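Notes > Home Office > Color

Choosing a wall color by reflectance

Filed under: Paint & Finishes
12 comments

I repainted the back room in December. The old color was a dark brown with a light reflectance value too low to work under, and the single ceiling fixture could not make up for it. I wanted a pale green with an LRV of 76 over the existing wood floor, and a desk dark enough to keep glare down.

Brastix sells the color as Peden. Skustwood has a near match, slightly grayer, at a lower price per gallon. I bought Brastix. Two coats covered 179 square feet of wall with a little left in the can.

Pale green walls, wood floor, dark table:

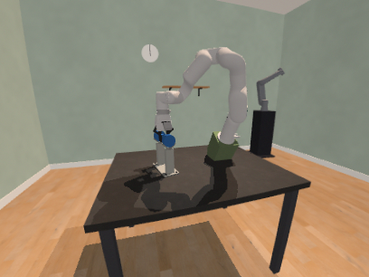
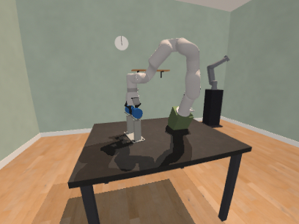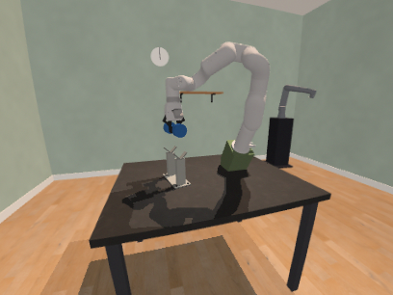 Sheen

Eggshell on all walls. Flat hides patching better but marks when wiped. Satin showed every roller lap on my test board, so I ruled it out.

Drying took around 3 hours per coat with the window open. The color read yellow until the second coat and settled overnight. I have not touched the trim. It needs sanding first, and the old enamel may need a bonding primer.

3,246 views | Share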